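# La mesa blanca

La lavandería Tuser ocupaba el bajo de un edificio de la calle que sube a la estación. Tenía un mostrador, las máquinas al fondo y, en la trastienda, la mesa de doblar. Yo entré a trabajar allí en julio, cuando la dueña se operó de la cadera y su hermana se quedó sola con el negocio.

La hermana me explicó el trabajo en una mañana. Las sábanas del hotel Plunavcombe llegaban los martes y se iban los jueves. La ropa de los particulares se guardaba en las estanterías de la izquierda, por número de resguardo. Lo que pasaba de dos meses sin recoger bajaba al estante de abajo, envuelto en papel.

—¿Y después? —pregunté.

—Después nada. Se queda ahí.

Aquella tarde miré el estante. Había un abrigo de niño, dos manteles y un paquete más blando con el resguardo 1.453. El papel estaba roto por una esquina y se veía una tela de color rosa apagado. Lo empujé hacia dentro y seguí con las toallas.

Las primeras semanas doblé mal. Las toallas me salían torcidas y las fundas de almohada, de tamaños distintos. La hermana las deshacía sin decir nada y me las devolvía. Aprendí a estirar la tela desde el centro hacia los lados, a pasar la palma por encima y a esperar un momento antes del primer pliegue. Aprendí también que lo difícil no eran las sábanas. Las sábanas son grandes pero obedecen. Lo difícil era la ropa blanda, la que se escurre y se arruga por un sitio mientras una la alisa por otro.

A finales de mes llamó una mujer. Preguntó si guardábamos todavía una prenda suya, un encargo antiguo. No tenía el resguardo, pero sí se acordaba del número, porque lo había apuntado en la tapa de un libro. Me lo dictó despacio.

—Es rosa —dijo—. Un rosa feo, como de polvo. Lleva una tira marrón.

Le dije que la teníamos. Se quedó callada y luego preguntó a qué hora cerrábamos. Le dije que a las ocho. Vivía lejos, tenía que coger el autobús de Ibrahim, que era como llamaban en el barrio a la línea que pasaba por la plaza de ese nombre, y no sabía si llegaría ese día o el siguiente.

Saqué el paquete del estante y quité el papel. La tela olía a armario. Llevaba tanto tiempo doblada de la misma manera que las marcas parecían costuras. La lavé sola, en el programa corto, y la dejé secar a la sombra, en el patio. Cuando la descolgué eran más de las siete.

La puse sobre la mesa blanca, a lo largo, junto al lado más alejado. Estiré primero un extremo y después el otro. El de la derecha quedó recto enseguida. El izquierdo se resistía, se redondeaba y volvía a llenarse de arrugas. En la parte de arriba una capa montaba sobre la otra y formaba un triángulo, y la tira marrón asomaba por el borde de abajo, caída.
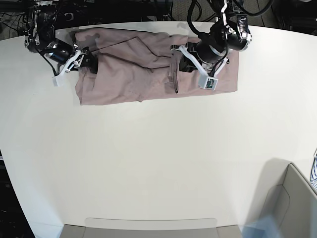 ## El jueves

La mujer no vino aquella noche. Vino el jueves, a primera hora, mientras el repartidor del hotel cargaba las sábanas. Era más joven de lo que yo había imaginado por la voz. Llevaba una bolsa de los almacenes Zonon doblada debajo del brazo.

Puse el paquete en el mostrador, con papel nuevo. Ella lo abrió allí mismo, sin prisa, quitando la cinta con la uña. Pasó los dedos por la tira marrón.

—Esto lo cosió mi madre —dijo—. No pegaba nada. Se lo dije y se enfadó.

—Se puede quitar —dije yo—. Son cuatro puntadas.

Me miró como si le hubiera hablado en otro idioma.

—No, no. Déjelo.

Quiso pagar el tiempo de almacén. La hermana salió de la trastienda y dijo que eran 14 euros, lo que costaba el lavado, y que por el estante no se cobraba. La mujer insistió un poco y después pagó. Metió el paquete en la bolsa y salió. El repartidor le sujetó la puerta con el pie.

—¿Cuánto llevaba ahí? —le pregunté a la hermana.

Buscó en el cuaderno viejo, el de tapas verdes. Fue pasando hojas hasta dar con el número. La letra era de la dueña, apretada y con las fechas subrayadas: 25 de marzo de 2019. Un pantalón, lavar y planchar. Al lado, a lápiz, había escrito «vendrá la hija».

La hermana leyó la nota dos veces, tachó la línea con el bolígrafo y me mandó a por las toallas, que ya habían terminado. Las llevé a la mesa en el cesto grande. Doblé la primera y salió torcida. La deshice y empecé otra vez desde el centro.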